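Kolham Publishes Good-Practice Rules for Handheld Gripper Work in Homes

Kolham has issued a set of good-practice rules for teams that use handheld grippers to record household tasks for robot training. The rules take effect in December and apply to all work carried out under the Flindosari project, including work by its partner Després.

Under the rules, operators must inspect the finger pads and screws before each session and stop for a break after no more than 60 minutes. Every home must give written consent for each room in which recording takes place. Family photographs, mail and medicine must be put away or covered before work begins.

A separate section deals with bedding and other soft goods. Operators are to close the gripper slowly on cloth and release it at once if a seam begins to pull. Plastic covers and bags may stay in place if the resident wishes, but they must be noted in the session record. 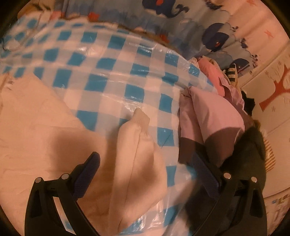
Folded cream fabric between the fingers of a handheld gripper, with a checkered quilt in clear plastic behind it.

"A household should know what will be handled, by whom and for how long," said Akua Laryea, who led the drafting of the rules. "Those points are now set down in writing."

The text was prepared at Heltalport over three months and draws on a review of roughly 1000 session records. Reviewers found that notes on fabric type and lighting were often missing. Both entries are now required.

Teams already at work under Flindosari must complete a short training course before the rules take effect. Residents may withdraw consent at any time, including after a session has ended, and recordings from their home must then be deleted within three working days.

Comments on the rules may be sent to the Kolham standards office.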